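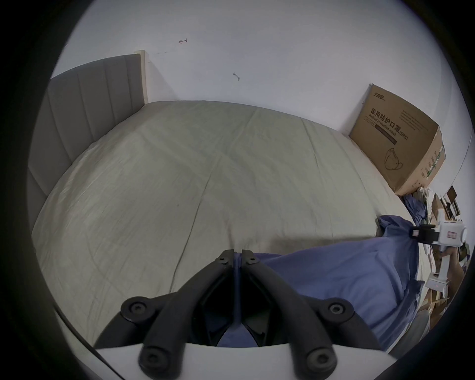
What is the bedding collection in Podomley?

It is a month-long drive for clean sheets, duvets, blankets and everyday clothes, run from the old chapel hall on Irard Street and open to anyone in the town.

The collection opened on 12 January 2026 and will take items until the second week of February. Everything given will go to families moving into the Čierny Court flats, where 22 homes are due to be let before the spring.

Ladi Ekpo, who is organising the drive, said the last one brought in about 200 bags, many of them unsorted. This year people are being asked to do the sorting at home, on the bed if there is space, and to bring each kind of item in its own box.

"A fitted sheet pushed in with jumpers takes us ages to sort out," she said. "If the bedding is on its own and the size is written on the box, it can go straight on the shelf."

Any strong cardboard box will do, including used ones from shops, surgeries and offices. Old printing on the outside does not matter, but a label should go on the top flap — bedding, adult clothes or children's clothes. 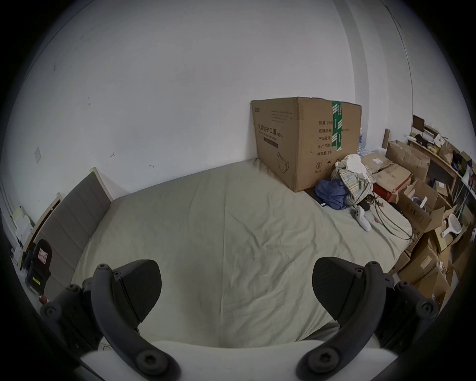
A mask carton and a pile of cloth on a bed with a pale sheet.

Large cartons are welcome but should not be filled to the top with duvets and then topped up with shoes or books. The hall has a step at the front door and boxes are carried in by hand. Anyone with a very large box can ring ahead and use the side entrance on Plillomier Lane.

Pillows cannot be taken unless they are new and still wrapped. Electric blankets are also refused. Plaid shirts, fleeces and plain dark tops went quickly last time, and more of these are wanted in adult sizes.

Wellington Andrade brought in the first boxes on Monday morning after clearing a spare bedroom over the weekend.

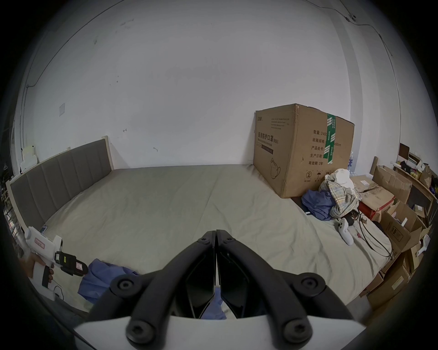

He said the slow part was going through the small things that had ended up mixed in with the clothes. He found two phone chargers and a library card in coat pockets, and advised others to check before closing the flaps.

Cables, games and other electrical items are not part of this collection. They can be left at the repair table, which Lurdes Cunha runs in the same hall on Thursday evenings.

The hall is open from 10am to 4pm on weekdays and until noon on Saturdays. Parking is limited to 20 minutes outside.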